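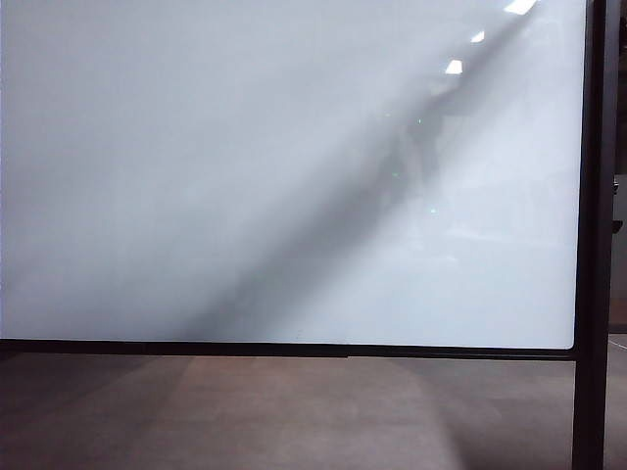
A white panel in its black frame, with what look like ceiling lights reflected in the glossy surface.

Sandel opens orders for Clulteo board-cleaning service

BRIRKEVAU, 12 July 2021 – Sandel today opened orders for Clulteo, a robotic cleaning service for whiteboards, glass writing boards and other large smooth panels. It is offered to schools, training centers and offices that have many boards and want them wiped on a fixed schedule.

Clulteo is sold as a kit with a monthly service plan. The kit includes a wheeled base, an arm with a soft wiping head, a fixed camera on a stand, and a charging dock. Sandel staff set up the equipment at the customer's site and record the position and size of each board. After that, a member of the customer's own staff can start a cleaning round from a tablet.

Glossy panels are a difficult surface for camera-based cleaning. A ceiling light reflected in a board can look like a spot that needs wiping, and a shadow or dark reflection can look like a smear. Clulteo compares views of the board taken from more than one position before it decides where to wipe. Marks that stay in the same place on the panel are treated as dirt or ink. Marks that shift with the viewpoint are treated as reflections and left out of the cleaning path.

The arm follows the edge of the panel and stops short of the frame. Customers can set a wider margin for boards with clips, trays or raised trim. Areas of a board can also be marked "keep" on the tablet, so that notes or timetables are not erased.

Sandel tested the service at its Huaranga site over 12 weeks, on 94 boards in classrooms and meeting rooms. The boards included painted steel, enamel and frosted glass. The test led to two changes in the product now on sale: a softer wiping pad for frosted glass, and a slower approach speed near rounded corners.

Clulteo is not suited to every surface. It does not work on textured walls, cork, fabric or curved screens, and it will not remove permanent marker. Boards mounted on wheels must be locked before a round begins. The floor in front of each board should be level and clear of cables – the base will stop and send an alert if its path is blocked.

Price and availability

The service plan costs $450 a month for up to 16 boards at one address. The plan covers the use of the kit, pads, cleaning fluid, software updates and repair visits. Larger sites can add boards in further groups of 16. There is no separate charge for setup, and the minimum term is 12 months.

Orders placed now will be installed beginning in October. Sandel will serve customers in Brirkevau and Huaranga first and will announce other areas once those installations are complete. Site visits can be booked through the Sandel sales office.

About Sandel

Sandel designs and services cleaning equipment for indoor public spaces. The company is based in Brirkevau and has a test site in Huaranga. Its other products include floor scrubbers and window-cleaning tools.

Press contact: Sandel Press Office, Brirkevau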